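The bus to Preddale was meant to take two hours. My aunt had sold the town to me as a place where the water cured things, and she had 300 in cash riding on my buying the flat above the Nusudeck shop.

I didn't believe in the water. I didn't much believe in the flat either.

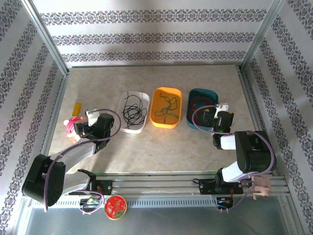 Damask bands on white paper, over a marble-patterned floor.

"Everyone wants it," said the agent from Fekska, who had a cold. If the water was so good, I thought, why the cold?

I asked how many people had come to see it. She looked at her sheet and said 101. The visitors' book by the door had my name in it and my aunt's, in two different pens.

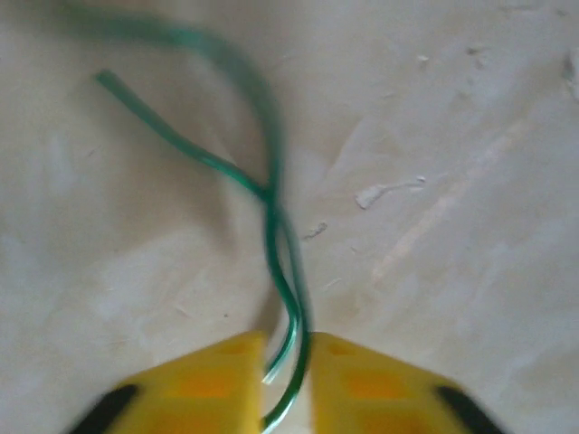

She ran the kitchen tap and handed me a glass. It tasted of pennies. She watched me drink as if I might get taller.

"Well?" she said.

"My knee still hurts."

"It's slow with knees."

I walked back down Shboul Lane, past a sign giving the spring's age as 282 years. Someone had painted over the first digit and put it back. At the stop my aunt rang to ask how the knee was, and I told her, before I had thought about it, that it was a bit better.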